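Statique, séance 3 : pourquoi un rectangle se déforme et un triangle non

Bon, on reprend là où on s'était arrêtés en mars, avec les treillis plans. Je vous rappelle la formule que je vous fais réciter à chaque séance : b + r = 2n (barres, réactions, nœuds). Si vous la perdez, tout le reste devient pénible, je vous assure !

Un carré articulé, c'est quatre barres, quatre nœuds, trois réactions d'appui. Ça fait 7 d'un côté, 8 de l'autre : mécanisme. Ajoutez une diagonale et on retombe sur nos pieds.

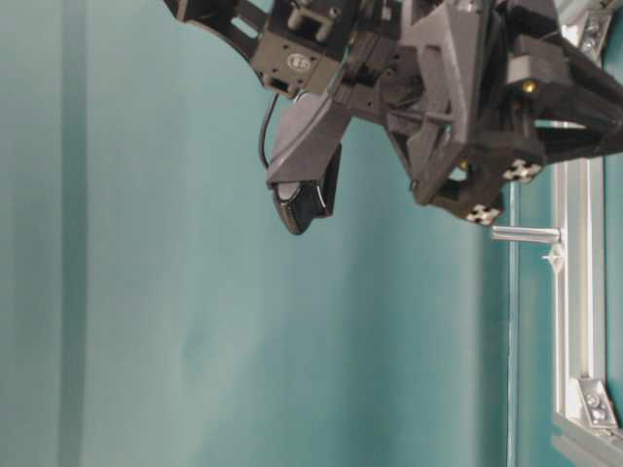
Sadia Bukhari m'a demandé si la diagonale travaille toujours en traction. Eh non, ça dépend du sens de la charge. Reprenez le portique du poly avec 600 N... pardon, 599 N (Luuk Van Dijk a choisi la valeur, plaignez-vous à lui) et inversez la force : le signe change, la valeur reste.

L'autre solution, c'est de rigidifier les angles. On garde l'intérieur libre, mais les barres fléchissent, et là il faut sortir les moments. J'adore ce chapitre, vous un peu moins, je sais. 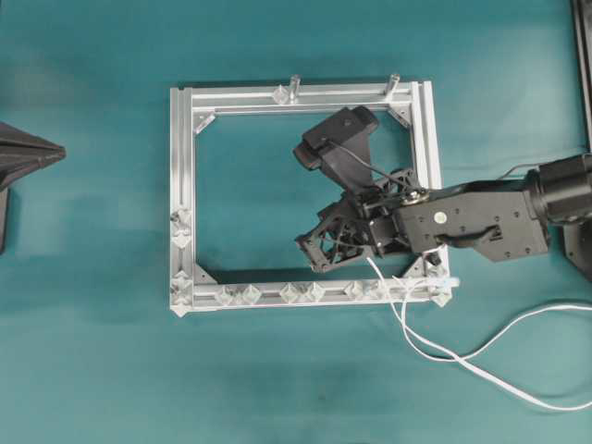
Fig. 2. Cadre en profilés d'aluminium, une équerre dans chaque angle intérieur.

Pour la prochaine fois : exercice du hangar de Skarkley, portée 60 m, méthode des nœuds uniquement. Les sections de Ritter, on les garde pour après.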